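Informe de comparativa: pinzas Cordale y Lukano

Relato

1. Objeto

El laboratorio de Brirkenau me encargó comparar dos pinzas manuales antes de comprar el segundo lote. La Cordale cierra por cremallera. La Lukano, por varillaje. El protocolo lo había redactado Nyamweya, la empresa que vende los controladores, y ocupaba 11 páginas, de las cuales usé tres.

El turno de noche me dejaba la mesa libre a partir de las 10. Prefería esa hora: la climatización bajaba de régimen y el sensor de fuerza dejaba de derivar.

2. Procedimiento

Cada ciclo consta de aproximación, cierre, retención y apertura. Se anota la fuerza máxima y el desplazamiento del objeto respecto a su posición inicial. Los objetos con tapa se ensayan por la base, con la tapa abierta.

La Cordale completó 49 ciclos sin incidencias. Fuerza uniforme, retorno limpio, una holgura lateral que ya figuraba en la ficha. No tengo nada más que decir de ella. Durante los ensayos pensé en la lista de la compra y en una gotera.

Con la Lukano anoté menos números y más frases. En octubre le había cambiado las almohadillas originales por otras de fibra, y desde entonces el cierre tenía un tramo final blando que el modelo del controlador no recogía. El controlador lo registraba como error de posición. Yo lo sentía en la mano como duda. La palabra no existe en el protocolo, así que escribí «histéresis».

3. Ensayo con caja redonda

Caja de plástico blanco, poca altura, tapa con bisagra. El borde de la base es el punto de agarre previsto. La aproximación se hace despacio, hasta que las almohadillas quedan casi a la altura del borde, y ahí se espera la señal.

Esperé. El controlador tardó más de lo normal y durante ese rato sostuve la pinza sin apretar. Mi padre sujetaba así las piezas de reloj, con una presión que él llamaba «la de no estar». Llevaba años sin acordarme de eso. Cuando llegó la señal cerré, y la curva de fuerza salió plana, sin el pico inicial de las demás.

Repetí el ciclo. Volvió el pico. 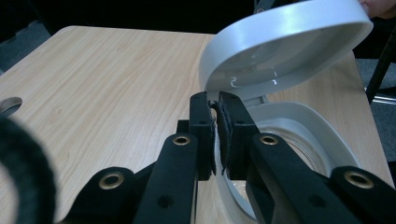

4. Resultados

La Cordale cumple. La Lukano cumple con reservas: dispersión mayor, desgaste visible en la fibra de la almohadilla derecha, un ciclo anómalo que recomiendo excluir de la media.

Lo excluí. Guardé la curva aparte, en una carpeta sin código, y propuse comprar la Cordale. En el apartado de observaciones pedí conservar una unidad de la Lukano para ensayos posteriores. Me preguntaron qué ensayos. Contesté que estaban por definir y firmé el 15 de noviembre de 2023.

5. Anexo

La unidad está en el segundo cajón. Las almohadillas no se han sustituido.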